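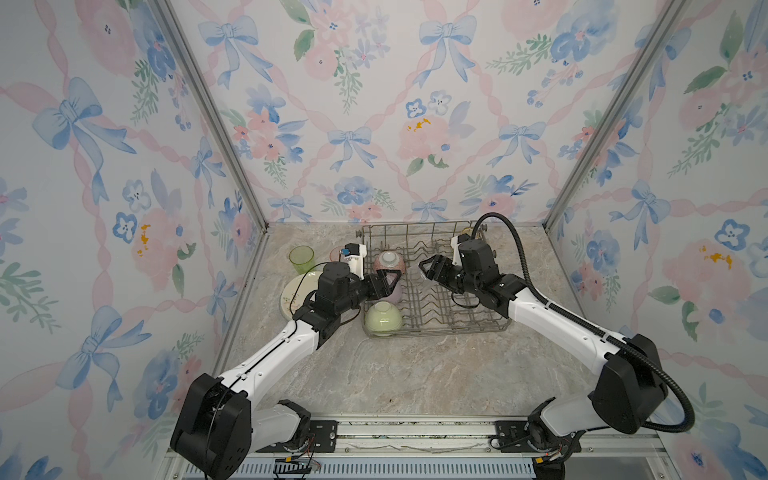

Two arms, one dish rack, bowls going in on the left side.

Review: the Grivis two-arm learning kit, tested on rack loading
Sun 20 August

Grivis is a training method sold with its own software by Pelletier. You guide the arms by hand through a job, record it, and the software learns a policy from the recordings. Its selling point is that each arm is trained separately first and the pair together afterwards, which should cut the number of recordings needed. We ran it for 15 days on loading a dish rack with bowls, plates and cups.

Setting up was simple. The arms were calibrated by lunchtime on the first day and the software found all the cameras. The manual, written by Havard, is clear up to the chapter on timing, where it becomes hard to follow.

We recorded 328 full runs. With our old method, Plillard, we had needed roughly 3,000 to reach a similar score on bowls. That is a large saving and the main reason to buy it.

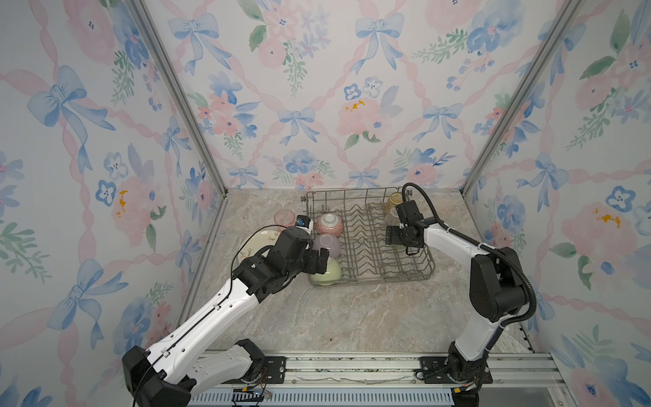 The right gripper holding a clear tumbler at the back of the rack, with the left one by the bowls.

Bowls were the best result. Placing them on edge between the tines worked in nearly every trial, and the arms seldom got in each other's way. Glasses were slower. The policy tends to wait too long before letting go, and we could not train this out.

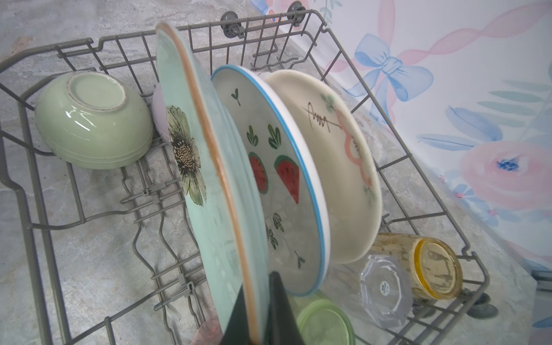
What the wrist cameras add

We trained once with the fixed camera only and once with the wrist views added. Plates improved most with the wrist views, as the tines are thin and hard to pick out from further off. Training took seven hours longer, which we thought fair.

The weak point is an unfamiliar starting position. If the rack is turned or moved well away from where it was in the recordings,

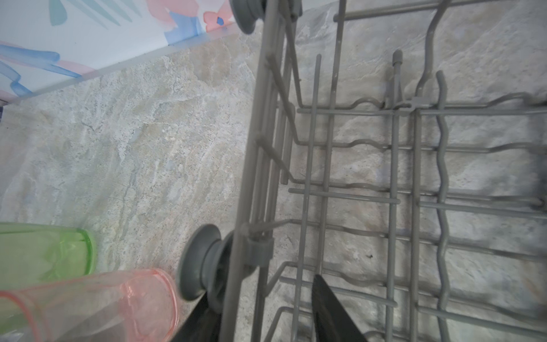
the policy hesitates and then reaches for the old spot. More varied recordings helped a little. Pelletier says an update is due in October.

Good for a fixed bench and a job that stays the same. For anything looser I would wait for the update.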